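Families wanted: the Prulano study of eating out

Arkis is looking for 28 households in and near Tiststead to take part in a study of how families choose where to eat and what to order. The study starts in March and lasts four weeks for each household. Each household that completes it is paid $438.

You do not need to eat out often. We want households that go to restaurants every week, households that go twice a year, and everyone in between. Takeout and drive-through count as eating out for this study. School lunches and food eaten at work do not.

What the study is about

Last year we sent a short questionnaire on restaurant meals to homes across the county and got 3,316 back. Many people wrote that the adults and the children in the house disagree about where to go, and that the argument is usually settled in the car. A questionnaire cannot tell us much about how that happens. For Prulano we want to follow a small number of families closely and hear from every person at the table, including the youngest.

We are interested in who suggests a place, who has the last word, how much people look at prices, and whether children order for themselves. We are not studying weight or nutrition. No one will be weighed, and no one will tell you what to eat.

What you will be asked to do

Keep a meal diary. One adult fills in a page for each meal out or takeout order. A page takes a few minutes. If you have no meals out in a given week, you write that down and you are done for the week.

Save your receipts. You can black out card numbers before you hand them in. We will also take photos of receipts by email.

Come to our office twice, once at the start and once at the end. Each visit lasts up to two hours. Adults are interviewed in one room and children in another, with a parent present if the child wants one.

Younger children talk to us over a pretend meal. They can choose the parts of a toy burger and put it together while we ask about the places they like.

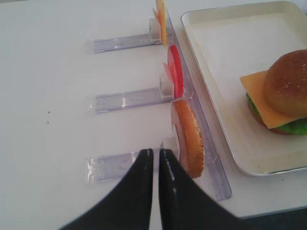
Who can take part

Your household must have at least one adult and at least one child between the ages of 4 and 12. Single parents, grandparents raising grandchildren, foster families and shared households are all welcome. Please tell us if your children split their time between two homes – both homes can join, and each is paid separately.

You must live within the Tiststead school district or be able to travel to our office for both visits. At least one adult must be able to keep the diary in English or Spanish. Interviews can be held in either language.

You cannot take part if anyone in the household owns or manages a restaurant. Working shifts in one is fine.

Food allergies and special diets are not a problem. We would like to have several households that deal with them, so please mention this when you apply.

Payment

The $438 is paid by check or prepaid card. Half is paid after the first visit and half after the second. If you drop out before the second visit you keep the first half. Parking in the lot behind the building is free, and we refund bus fares for both visits. We do not pay for the meals you write about in the diary.

You may need to report the payment on your taxes. We can give you a letter stating the amount.

At the office

Our rooms are on the ground floor of the Arriaga Building, to the left of the main entrance. There is a ramp, and the restroom has a changing table. Brothers and sisters outside the age range can come along and wait in the play area. Visits can be booked in the afternoon or early evening, with the last one starting at 6 p.m.
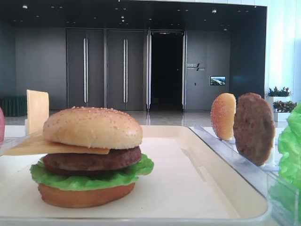 Toy burger with lettuce, a patty, cheese and a sesame seed bun.

Privacy

Interviews are recorded as sound only. The recordings are typed up, with names removed, and then deleted. Diaries are stored under a household number. The restaurants you visit will not be told that you took part, and our report will not name them.

You can leave the study at any point without giving a reason. Children are asked separately whether they want to take part, and a child can say no even if the parent has said yes.

How to apply

Pick up a form at our front desk or ask for one at the main desk of the Tiststead library. The form asks for the ages of everyone in the home, how often you eat out, and the best time to call you. Keegan Kingi will phone to go over the details and answer questions before you decide. Calls take 15 minutes or so.

If we get more forms than we have places, we will choose a mix of household sizes and eating habits – being early does not give you a better chance. Everyone who applies will hear from us either way.

Questions about the research itself should go to Kazue Kikuchi, who leads the study. Leave a message for her at the front desk with your phone number.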